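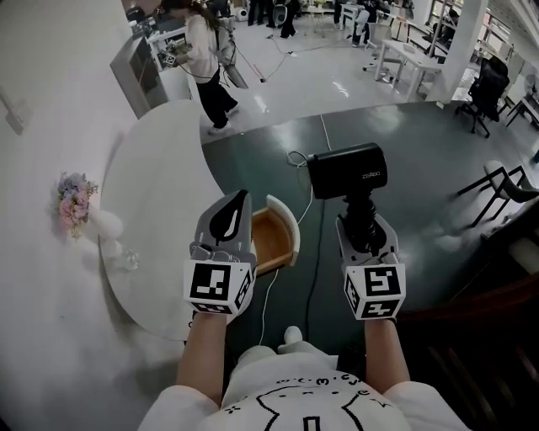
A Seventh Season Without a Home Field

By Eliécer Bermúdez
9 August 2025

Print | E-mail

The Tello soccer club has a league license, a full squad and a waiting list for its youth teams. It does not have a stadium that the Sundoteo League will accept, and for the seventh season in a row it will play its home matches in Kirance, an hour and a half away by bus.

The problem goes back to a rule change. Clubs in the top two divisions must now have at least 1000 individual seats, a separate entrance for visiting fans and floodlights on all four corners of the field. Tello's old ground has 700 seats and two light towers. The rest of the crowd used to stand on a grass bank behind the north goal, and the league stopped allowing that when the new rules took effect.

Tello was given a choice: drop two divisions or play somewhere else. The players voted to stay up. Kirance, whose own team had just been relegated, offered its stadium on alternate Sundays.

The arrangement was meant to last one season. The rent is modest, but the club also pays for stewards, an ambulance and five buses for supporters. In the first year the buses were full. Last season two of them were dropped after the winter break, and the crowd for the final home match in May was the smallest of the spring.

The team has held up better than the gate. It finished eighth, fourth and sixth in the last three seasons, and its away record is one of the best in the division. Players say there is less difference for them between home and away than there is for other teams – they sit on a bus either way. Training still takes place in Tello four days a week, on the field where they cannot play an official match.

The women's team is in a lower division and is not covered by the seating rule. It plays at the old ground on Saturday afternoons. Its derby against Orkeck last fall drew a bigger crowd than any men's match in Kirance that month, and the snack bar ran out of bread before halftime.

There have been three plans for a new stand. The first was dropped when the town council would not close the lane behind the south goal. The second was approved, but the builder went out of business with only the footings poured. They are still there, under tarps.

The third plan is smaller. It adds a single covered stand on the east side and brings the total to 1000 seats exactly. The visitors' entrance would be cut through the wall by the parking lot. The light towers would come later, and the club has asked the league for permission to play afternoon matches only until they are up. A ruling is expected before the winter break.

Supporters have put money in too. A share sale opened in the spring, and 2656 shares have been sold so far, many of them to people who left Tello years ago. A share gives the holder one vote at the annual meeting and nothing else.

Orkeck went through something similar and was away from its own ground for two seasons. It returned with fewer season-ticket holders than it had before, and it took a cup run to bring them back. People at Tello know the story well – several of their players were in that Orkeck side.

The new season opens with an away match. The first home fixture is against Orkeck, in Kirance, with a 3 p.m. kickoff. Buses leave from the market square at noon.

Contact us | Copyright 2025. All rights reserved. | Back to top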